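Skidby folding table, leather-look top: long-term review for garment work

Verdict first, for anyone comparing prices: good surface, average legs, poor instructions. I would buy the Skidby again for folding, pressing prep and sorting. I would not buy it for cutting.

Scope of the review

I sort and repair stage and dance clothing for three small companies, and the table is used for intake, checking, steaming prep and folding. Most of what crosses it is pile fabric: velvet, fleece, some corduroy. The Skidby replaced a white melamine desk. It has been in use since November, up most of the day and folded away at night. I paid for it myself.

I also had access to the Bokar, a similar table with a smooth lacquered top, for comparison. Where the two differ enough to matter I say so.

Top surface

The top is black with a pebbled, leather-textured finish. Grain depth is shallow. It can be felt with a fingertip but does not print through a medium-weight knit under hand pressure. Under a hot steamer I keep a wool mat on it. The manufacturer gives no temperature limit on the box or in the leaflet, and I have not tried to find one.

Friction is the main reason to choose this finish. Velvet placed pile down on lacquer creeps. Each stroke of the hand moves the garment a little in the direction of the nap, and by the time the second sleeve is folded in, the first has shifted. On the Skidby the same garment stays where it is put. Fleece behaves well on both, although on the Bokar a large piece will slide off under its own weight if more than half of it hangs over the side. On the textured top it holds.

The cost of that friction is lint. Grain collects fibers, and black shows them. Red fleece is the worst I handle. A dry microfiber cloth removes most of it, and a damp cloth removes the rest. A sticky roller works but leaves a faint drag on the surface that takes a day to go away. I stopped using one.

Glare

Expect some. The finish is sold as matte and I would call it low satin. Under a window or a bare tube, a wide part of the top turns white-blue and the black is lost. For dark garments this has a practical effect: a black or deep purple hem lying in the bright patch reads clearly in outline, and the same hem lying outside it nearly disappears into the table. I now check dark edges in the bright area on purpose and do color matching away from it. 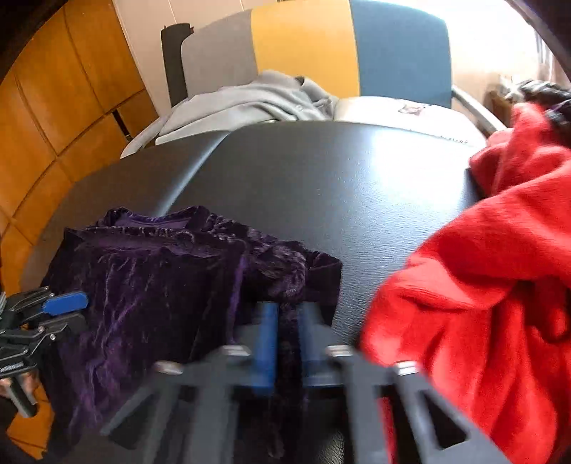 Hanne Tuominen disagrees with me on the glare and wrote to say so: she uses hers with crushed velvet almost exclusively, finds the reflection tiring after an hour, and gets rid of it by hanging a sheet of tracing paper in front of the lamp. She also thinks a mid-gray top would be better than black for anyone who works with dark pile, and asked whether Skidby makes one.

They do not, as far as I can find. The range is black and a cream that I have not handled. Tracing paper does work. I tried it on her advice and the bright patch becomes larger and much weaker. I took it down again, for the reason given earlier, but for long sessions she has a point.

Working with crushed velvet

A few observations specific to the fabric, as the table gets recommended for it.

Crushed pile hides defects. A pulled thread or a flattened spot looks the same as the intended texture until the light comes in low from one side. With the lamp set low, the raised areas go bright and the folds go close to black, and a real flaw shows up as a mark that does not branch the way the others do. The dark top helps here, as there is no light bouncing up from below to fill the shadows.

Gathered seams should be checked before folding. Lay the garment face up, let the gathers fall without pulling, and look along the seam for a section that lies flat where its neighbors pucker. That usually means a broken gathering thread. The textured top holds both sides of the seam still with no weights. On lacquer I needed weights.

Folding is slower than on a cutting mat. A friction surface does not let you slide a flat hand underneath to flip the piece. Lift and turn. This took me a week to get used to.

Fleece

Less to report. Heavy fleece bunches into peaks if it is dropped in a pile, and the peaks set lightly if left overnight under other things. Shake it, lay it out, smooth from the center. Keep it off the velvet. Lint moves in one direction only, from fleece to velvet, and getting red fluff out of purple pile costs more time than any of the jobs described so far. I work the two in separate batches, with a wipe-down in between.

Frame and legs

Three height settings, by spring pin. The lowest is too low for standing work for anyone of average height and the highest is correct for me. Lateral stiffness is acceptable at the low setting and marginal at the high one. Leaning on a corner produces visible movement. The Bokar is clearly stiffer and also clearly heavier, and it does not fold flat.

The pins are the weak part. One began to stick in the third month. A drop of dry lubricant fixed it and it has not come back. The feet are plain plastic caps. I replaced mine with rubber ones from Filis, bought separately, and the table stopped walking on a tiled floor.

Assembly

The leaflet is a single sheet with unlabeled drawings. Two of the bolts differ slightly in length and the drawings do not distinguish them. The longer ones go through the hinge plate. Fit them elsewhere and they bottom out before clamping, which leaves a rattle. Allow an hour.

Cutting and pinning

Do not use a rotary cutter directly on the top. A light accidental pass left a line that catches lint and cannot be polished out. Pins scratch less than expected, but a pin pushed straight down will mark. With a self-healing mat on top the table is usable for small pattern pieces, although the mat is then the working surface and the main advantage of the table is gone. For cutting, the Virág is a better choice at a similar price and has a printed grid.

Cleaning

Damp cloth, mild soap, dry off. Avoid silicone-based furniture polish. It transfers to fabric and leaves spots on pale pile.

Summary of findings

Grip on pile fabric: very good.
Lint: collects readily, cleans easily.
Glare: moderate, can be controlled.
Stiffness: acceptable at the lowest height, marginal at the highest.
Assembly leaflet: poor.
Cut resistance: none to speak of.

Irja Hakala asked whether the top could be bought alone and put on an existing frame. The spare parts list includes it, but the hinge plate holes are drilled for the Skidby legs and would need to be filled or ignored. The price of the part is also close enough to that of the whole table that I would order the table and keep the legs.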